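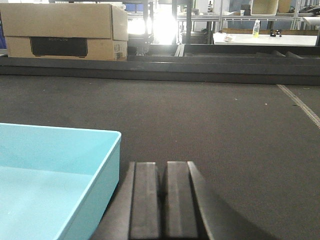 September, nearly midnight

Long one. Yasir Orakzai came up from Rondano to see for himself whether the thing can do a shop-floor job yet. Told him on the phone it was sorting fine. Well. Sorting fine when I set it up and nobody breathes.

Job was dull on purpose — small parts off the felt, into the tray, repeat. Yasir wanted 600 before supper. We stopped at 400, and I was putting the strays back by hand toward the end so I don't think that number means much. Wrote it in the log anyway, with a note.

He had a go himself after, no practice, coffee in one hand. Did 29 in the time it took the arm to do maybe a third of that. Didn't say anything, just looked at me. Fair.

What bugs me is the flat stuff. Washers. Anything tall it grabs all day long, but a washer lying down it just sort of pets. My mother can pick one up with gloves on. Tried slower, tried a steeper angle, slower again. Steeper is a bit better i think. Need to check agianst the old runs.

Then he asks about dishes, everybody asks about dishes. Could it empty a dishwasher. I said plates yes, probably, if they're all the same plate. Forks no. Laundry, don't even start. Flostero say they'll have towels by next year and good luck to them.

Dinner at Işık, lentil soup, too much bread. Yasir still wants to try it on the packing bench, one shift, someone standing by. I said October. Should of said November.

Tomorrow — washers first, steep angle. Call Rondano about the bench height. Buy coffee.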